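4.2 Self-reported reading time

Szalai and Farkas take the diary figures at face value. We are less sure. Of the 1,273 entries logged in October, a suspicious share end on the hour, and eight households reported the same total every night. 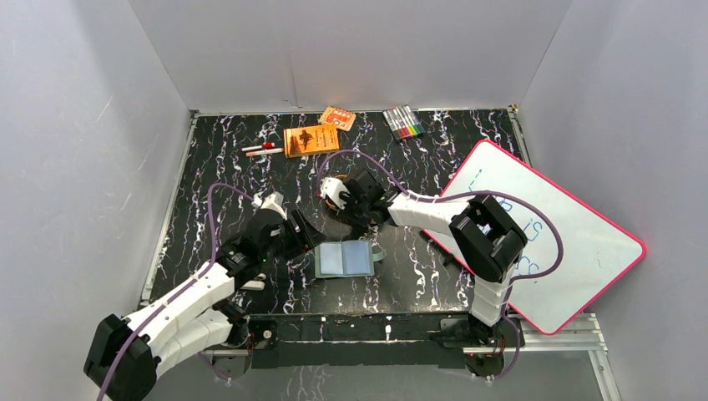
Figure 3. Small booklet or packet and larger book near the back edge of a tabletop.

Rounding alone could produce such a pattern, but so could filling in the diary a week late. Kun's recall correction assumes the first and ignores the second.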